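Section 9: Washing and Drying Fabric Covers

9.1 Before you begin

This section applies to all removable covers supplied with the Kesness day bed and the Bundgaard guest mattress. It does not apply to the inner foam core, which must never be placed in a washing machine. For stain treatment, see Section 8.

Read the care label sewn inside the zipper opening. Where the label and this manual differ, follow the label. Gritent does not accept warranty claims for covers washed above the temperature stated there.

Tools and supplies required:
Mild liquid detergent without bleach
A soft brush
A flat drying rack or clothesline

9.2 Removing the cover

1. Move the bed at least 2 feet from the wall so that both long sides can be reached.
2. Remove all bedding and pillows.
3. Open the zipper fully, beginning at the corner marked with a woven tab.
4. Fold the cover back from the foam a little at a time. Do not pull on the zipper tape.
5. Close the zipper before washing.

CAUTION: The foam core can tear if it is lifted by one corner. Support it from beneath with both hands.
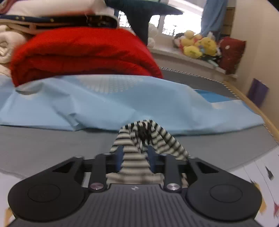
Covers in the Mindach fabric range are woven from dyed yarn and may release a small amount of color in the first wash. Wash them separately on that occasion. Patterned covers need more care than plain ones when they are refitted. With a striped fabric such as the piece lying on the gray surface, choose one stripe near the zipper and use it as a guide, keeping it parallel to the long edge of the mattress as the cover is drawn on. A stripe that wanders at one end generally means that the corner has not been seated.

9.3 Machine washing

1. Turn the cover inside out and brush away lint from the seams.
2. Place the cover in the machine alone. Do not fill the drum past the halfway point.
3. Select a gentle cycle at 30 °C (86 °F) or below.
4. Add detergent in the amount given on its packaging for a light load. Do not use fabric softener.
5. Remove the cover promptly when the cycle ends - creases set quickly in the heavier weaves.

NOTE: On some machines the gentle cycle is displayed as 59 minutes. A longer cycle may be used if the temperature and spin speed remain low.

9.4 Drying

Lay the cover flat or hang it over a line with the weight evenly spread. Keep it out of direct sun. Tumble drying is not permitted for any cover in this range, including on the lowest setting.

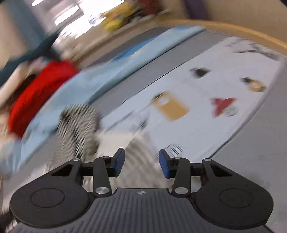 Figure 9-2. Care of fabric covers, general view.

9.5 Refitting

1. Confirm that the cover is dry throughout, including the seams and the zipper tape.
2. Turn the cover right side out and open the zipper fully.
3. Seat the two far corners first, then draw the cover toward you.
4. Seat the near corners and smooth the top surface with the palm of the hand.
5. Close the zipper slowly, holding the foam clear of the teeth.

If the cover seems tight after washing, leave it in place overnight before using the bed. Replacement covers may be ordered by quoting the model name and the code on the care label.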